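Home | Projects | Class Reports | Downloads | Search

Keeping the Munamside Grippers Alive: Student Project Report

6 April 2024

So my part of the Munamside project was the hand-held grippers. Other people on the team got the software and the dataset plans, and I got a hex key set and a bag of spare finger pads. I was a little jealous at first, but by the end I think I had the better job (and definitely the one with more crawling around on carpet).

Quick background for anyone who missed the class talk. We collect demonstrations with a pair of grippers you hold in your fists and squeeze. The jaws have the same shape as the ones on our robot arm, which we call Sudon, so whatever you do with the hand-held pair is supposed to carry over. That only works if both pairs close the same way and grab the same way. My job was to write a setup and care routine so they would stay matched, and then run it long enough to see where it fell short.

What I started with

The grippers came from last year's group with no notes at all, just a storage bin with "Trakach" written on the lid in marker. The jaws are a linkage with two arms, and a pad bolts to the end of each arm. The pads have a thin grippy covering. It's cheap and it sticks to small stuff really well, and it also picks up every speck of lint in the building.

My first logbook was a disaster, by the way. I wrote down "looks fine" for two weeks straight. Then I tried to figure out when one of the pads had started slipping and I had nothing to go on, so I threw that log out and started a new one with actual boxes to fill in: covering, corners, screws, closing gap, cable.

Daily setup

I do this before anyone records anything.

1. Both cables get plugged in and laid so they come off the back of the grippers with some slack. If a cable is tight you feel it in your wrist, and then you start moving weird to avoid it.

2. Open and close each gripper ten times with nothing in the jaws. I'm listening for a click. A click usually means one of the linkage screws is backing out.

3. Close the jaws slowly and look at the pads from the front. They should meet flat. If one touches first at the top, loosen its two screws, square it up by eye, and snug them again.

4. Do a small-object test at the table. I use the cup and the white sticks from the regular task. Skinny things are the hardest on the pads, so if a stick holds without twisting, everything else in the task will be okay too.

5. Turn the gripper over and go over both pads up close, faces and corners. Peeling covering gets written down, and so does any loose thread.

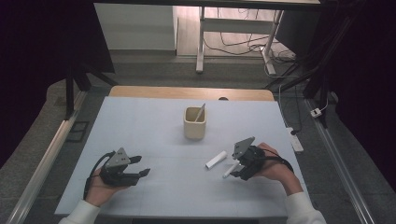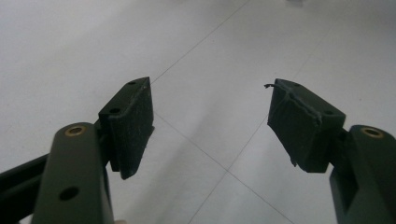
Peeling on the right pad in the close-up, with a frayed strand at the corner. The left one has lint on it.

Replacing a pad covering

My rule at the beginning was to wait until the covering came off completely. Bad rule! A lifted ridge changes how the jaws meet, and a thin object can roll on it. Now I swap the covering as soon as there's an edge I can catch with a fingernail.

Take the pad off the arm first. I tried doing it in place once to save time and got the new piece on crooked, so I ended up taking the pad off anyway. Peel everything, including the little bits at the edges, then wipe the block with alcohol and let it dry. Cut the new piece a hair big, press it on from the middle outward, and trim it with a fresh blade. I do both pads on a gripper together even if one still looks good, so they grab evenly.

After that I run 100 empty open-and-close cycles and check the screws again. It's boring. I do it with music on.

How long they last

I logged 300 grasps per gripper between checks at first, and that was too many. I cut it to 200 and started catching the peeling while it was still small. Over the whole project I made 47 entries in the second logbook, and the upper corners of the pads came up way more than anything else, I'm guessing from how we all reach down at a slant.

Stuff I'd still like to try

Rounding the corners of the pads before covering them. Also a thicker covering from Stasiv, the supply place our lab orders from, although I'd have to redo the closing gap for it. And I want the spare pads labeled left and right, because I mixed them up in August and lost an afternoon.

The blank log sheet is in the team folder. Please fill in the cable box too, people keep skipping it.

Back to top | Contact the Munamside project team | © Munamside student projects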